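Lista de comprobación previa a la compra: segunda célula de montaje de placas
Proyecto Bonorholm, planta de Stustudmont
Revisa: Efa Lougher
Mes: septiembre

1. Mesa y anclajes
Perfil ranurado de aluminio: CORRECTO
Espacio para una torre tumbada y el útil a su lado: CORRECTO
Comentario: pedir la mesa nueva con la misma ranura. Los tornillos en T van aparte en la oferta de Holivance.
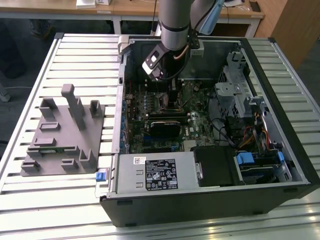
El plazo de entrega de la mesa es de 6 semanas. Hay que encargarla antes que el brazo.

2. Pinza y dedos
Apriete de tornillería: CORRECTO
Dedos de repuesto en almacén: NO CONFORME
Comentario: presupuestar 5 juegos a 18 euros el juego. Wanigasekara los sirve sin pedido mínimo.

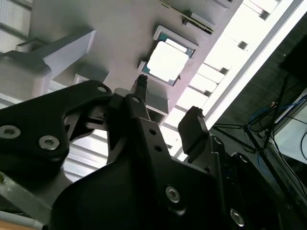

La pinza de la segunda célula será del mismo modelo, para compartir recambios.

3. Útil de sujeción
Plano actualizado: PENDIENTE
Copia para la célula nueva: PENDIENTE
Comentario: falta decidir si se imprime en casa o se encarga fuera.

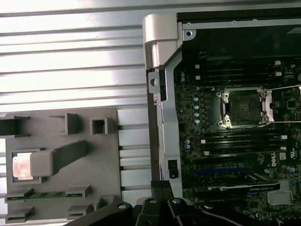
El presupuesto del útil se queda en 400 euros, con una revisión de diseño incluida. La copia debe conservar las pestañas en relieve del panel gris y el marco cuadrado rebajado de la parte baja. No se aceptan cambios de cotas sin avisar a Lougher.

4. Seguridad
Parada de emergencia al alcance del operario: CORRECTO
Pulsera antiestática en el puesto: CORRECTO
Señalización del suelo: NO CONFORME, repintar antes de instalar
Comentario: la oferta no incluye el vallado. Solicitar precio por separado. 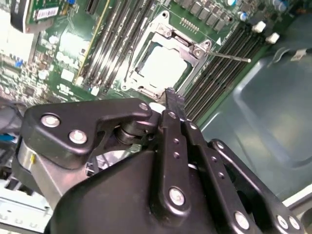
¿Se puede aplazar la compra del vallado al próximo ejercicio?
El vallado tiene que estar montado antes de la puesta en marcha, así que entra en este presupuesto.

Pendiente de firma: compras y mantenimiento.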